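Forums > Home & Laundry > Folding and Ironing > Folding T-shirts on a big table, sheet or no sheet?

skokham_marites
October 21, 2021

Okay so I finally talked everyone here into giving up one of the long tables for laundry and I want to get it right before they take it back. We do a clothing swap in April and another one whenever the closets get out of hand, and T-shirts are most of it. Up to now I've been folding on the couch arm like an animal.

My question is what to put on the table. I have an old cream flat sheet on there at the moment, only the one layer. Shirts don't slide around the way they did on bare wood, and I'm not worried about snags. But my sister-in-law swears bare wood is faster, and she folds a LOT faster than me, so who knows.

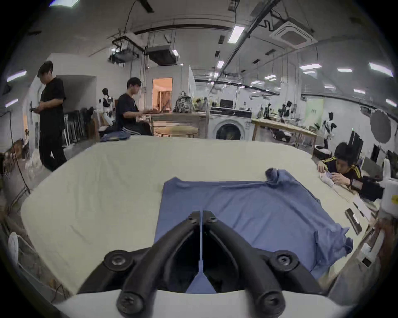

The other thing is the sleeves. I lay the shirt out flat, I smooth the body from the collar down, and by the time I get to the hem one sleeve has bunched itself up again. Cotton blends are the worst for it. Do you all fix sleeves first or last? And does anybody fold face down? I've always done face up so I can see the print.

Marites Belmonte

stuseo4
Face down, always. Sleeves in, sides in, bottom up, flip it over and the print is sitting there on top. Face up you end up refolding half of them.

Sheet is fine but pull it tight and clip it under the table. Loose sheet = the sheet comes with the shirt when you smooth it and then you're smoothing two things.

lumanlan_laundry
Gonna disagree on the sheet. I worked the back room at a thrift store for 3 years and we folded on bare tables the whole time. A shirt SHOULD slide a little. You grab the shoulder and the hem, give it one shake, lay it down and it's flat before it touches. If you're smoothing with your hands, the shake wasn't good enough.

Sleeves first, by the way. Pull each one straight out to the side before you touch the body.

skokham_marites
The shake! My shake is terrible. I get one good side and one sad corner every single time.

stuseo4
@lumanlan_laundry sure, but you had thrift store tables that somebody wiped down every night. Hers probably has tape goo and coffee rings on it like everyone else's. I'd take the sheet over finding out the hard way on a white shirt.

lumanlan_laundry
Fair about the coffee. Wipe the table though? It takes a minute.

shota_s
I'm with the sheet people, but use a thick one, or put a bath towel under it at one end. Then you can iron on that end and fold on the other. I had 40 team shirts to get through last spring and having both on one table saved my back. Keep the iron on its own trivet or tile though, I scorched a perfectly good tablecloth.

On the sad corner, check whether the shirt is twisted at the side seam. A lot of cheap tees are cut a bit crooked and the hem will never lie square no matter what you do. Line up the shoulders, let the bottom do what it wants, and hide it in the last fold.

Shota Shibata

skokham_marites
Shota, you just explained every blue T-shirt I own. I've been blaming myself for years, lol.

Tried face down on a small pile tonight. Stuseo, I hate to say it, but you're right, it's quicker. I still lost track of which ones had prints I wanted showing. Keeping the sheet for now, pulled tighter, with binder clips until I find something nicer.

lumanlan_laundry
Binder clips will chew up the sheet edge, get the elastic tablecloth kind. And try it bare just once, do 4 shirts with a real shake. I'll keep bugging you until you do.

skokham_marites
Fine, FINE. Next load. Do dark colors go on bare wood too or do they pick up lint from wherever the sheet was?

lumanlan_laundry
Wipe the table and they'll be fine. Damp cloth, then a dry one.

Contact the moderators | © 2021 Resto Home Forums | Back to top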